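## 4. First use of the Wusent facial steamer

Read this section before you fill the tank. Settings for the Terkico model are in section 6.

1. Take off make-up and wash your face with a mild cleanser.
2. Fill the tank to the line with distilled water. Do not add oils.
3. Press the power button once. Steam starts after around 2 minutes.
4. Sit with your face a forearm's length from the nozzle and close your eyes.

**Caution:** Keep your hands away from the nozzle while the lamp is red.

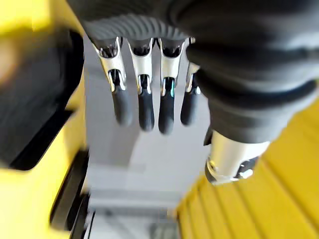
**How often can I steam my face?**
Once a week suits most skin. If your skin is dry or sore, leave a fortnight between sessions.

5. Stop after 15 minutes at most. The steamer does not switch itself off.
6. Pat your face dry and put on a plain moisturiser.
7. Let the tank cool, empty it and wipe it with a soft cloth.

**Note:** Do not use peels, scrubs or retinol on the same day. Spare filters are sold by Etov under part number 277. 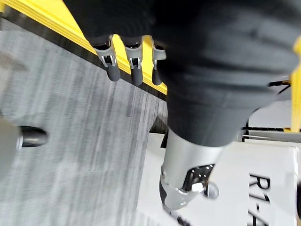 Echevarría writes that the low setting was enough for her cheeks, and that the high one left them red until the evening. She now steams on a Tuesday and uses no serum that night.

If redness lasts longer than a day, stop using the steamer and ask a pharmacist. For descaling, go to section 5.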